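I only joined the Forkach Amateur Players for the biscuits, and by July I was the ghost in Act Two. Jacinto Arellano, who directs us, said I had a good moan on me. I took it as a compliment and went home and practised on the cat.

The Mullau Hall seats 94 if you let people use the piano stool. On opening night we had sold six tickets, four of them to my mum – she likes to spread out! 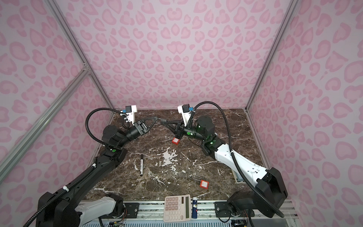
Anyway, I was waiting in the wings with a sheet over my head when I heard Jacinto whisper my cue. So on I went, moaning like a gate. The detective dropped his pipe. The widow, who wasn't meant to be dead yet, gave me such a look.

"You're a scene early," she hissed.

I moaned again, a bit quieter, and backed off towards the curtain (wrong side, wall). Mum clapped. Then the other two joined in, and the detective picked up his pipe and asked the widow where she'd been on the night of the storm.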